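Minutes – Open Day Planning and Review Meeting
Filari Makers Club, upstairs room, 5/7/25
Chair: Bouchra El Sherbiny
Notes: Fulvio Cocco

1. Last month's minutes
Approved with one fix: the Ritel workshop is on the ground floor.

2. Open day, what we did
Bouchra was really happy with how it went. We had 45 visitors over the afternoon, a lot more than we'd set out chairs for, and many stayed for both runs of the simulated arm demo. Fulvio ran it on the big screen and talked people through picking things up and placing them. Questions went on for 30 minutes after the second run – wonderful!

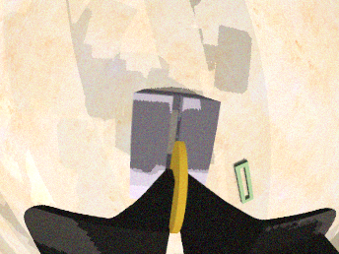

The gripper view was the hit of the day and everyone wants it kept for June. It puts you right behind the fingers, and with the thin yellow piece held upright between them and the groove in the gray block straight behind it, even the younger kids could follow how much lining up matters. Fulvio will make this the opening view next time, full screen, and bring in the others later.

3. Room and screen
The projector from Idomo was bright enough with the blinds down. The back rows had trouble hearing, so we'll ask for the second speaker. Costa has offered us their hall for June and it's a lovely space – bigger, with a proper ramp. Hire is $700 for the day. Agreed to take it if the town grant comes through.

4. The wider view
Fulvio showed the group the side camera again, with the whole wrist and gripper over the block. Several of us hadn't seen it on the day and loved it. We talked about running both views next to each other so people can match what the arm is doing with what the gripper sees.

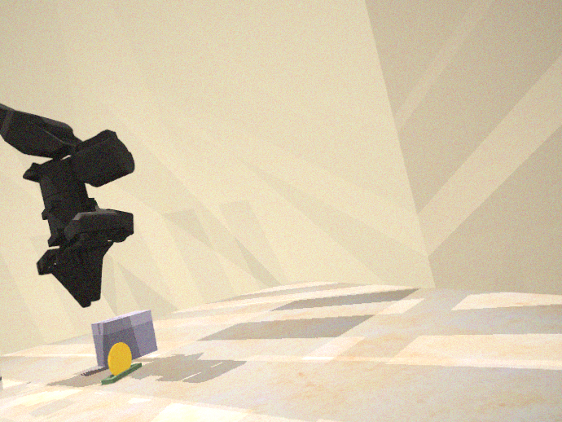
Bouchra asked whether visitors could have a turn at the controls in June, even for a minute each, and said it would be the thing kids talk about on the way home. General agreement. Fulvio thinks a simple keyboard setup is doable and will try it out on 11 of the club's junior members first.

5. Actions
Fulvio – side-by-side views, keyboard controls
Bouchra – reply to Costa, ask Idomo about the speaker

6. Any other business
Thanks to everyone who stayed to stack chairs. More name stickers needed.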